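Old Computers in Prolmont: Where Do They Go?
Windurik College, Intro to Environmental Studies, final project report
Submitted 12/27/19

1. Why this topic

Everybody we know has a dead computer somewhere. Closet, garage, under the bed. We wanted to find out why people hang on to them and what happens when they finaly get rid of them. Mostly a survey, plus one visit to the Plamora drop-off site and a lot of reading. Not enough time for the second visit we planned.
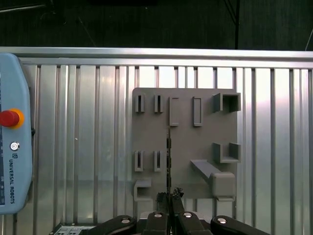 Comment on our first draft: why only computers? TVs and printers are heavier and people dump those by the road all the time. Seems like you're leaving out half the problem.

Fair point. We stuck with desktops to keep the survey short. TVs have their own drop-off rules in Prolmont and it got confusing fast.

2. Survey

Paper forms, left at the library and the grocery store. Got 117 back. Of those, 65 said they have at least one computer at home that nobody uses. Top reason by far was worry about files on the hard drive. After that, "might need it someday," then not knowing where to take it. Cost came last, which surprised us.

A few people wrote long notes on the back. One had paid a shop $50 just to be told the thing wasn't worth fixing. Kept it anyway.
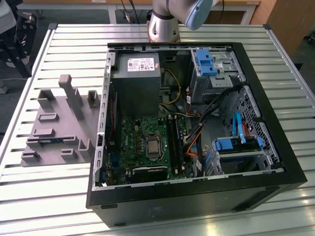
Fig. 2. Desktop tower on its side, panel off. Power supply and motherboard inside.

3. What's worth saving

A desktop is easier to reuse than a laptop. Parts come out. Memory, drives and power supplies can often go in another machine if they match, and the case is plain metal scrap. Circuit boards are harder, they have small amounts of gold and copper but also stuff you don't want in a landfill. Farooqui Repair will take desktops for parts, no charge, but they want the hard drive wiped or pulled first. We couldn't get a straight answer on what they do with the leftovers.

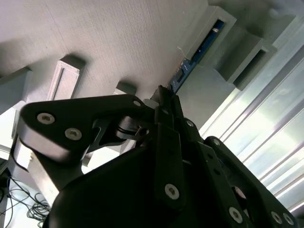 Delia Strand
Student author, sections 3 to 5

4. The drop-off site

Plamora runs one collection event a year, in May. Last one brought in 4000 pounds of electronics all together, they don't seperate out computers. The sign is small and the flyer only goes out with the water bill, so renters mostly never see it. Several people on our survey had never heard of it.
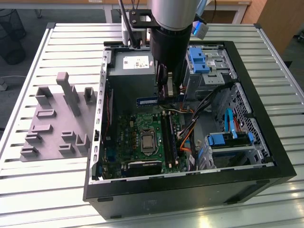
5. What we would change

Send the flyer to apartments too. Add a second event in the fall. Put a one-page guide to wiping a drive at the library desk, big print. If we did the survey over we'd ask how old the computer is, we forgot and it would have helped with section 3. Blank survey form is in the appendix.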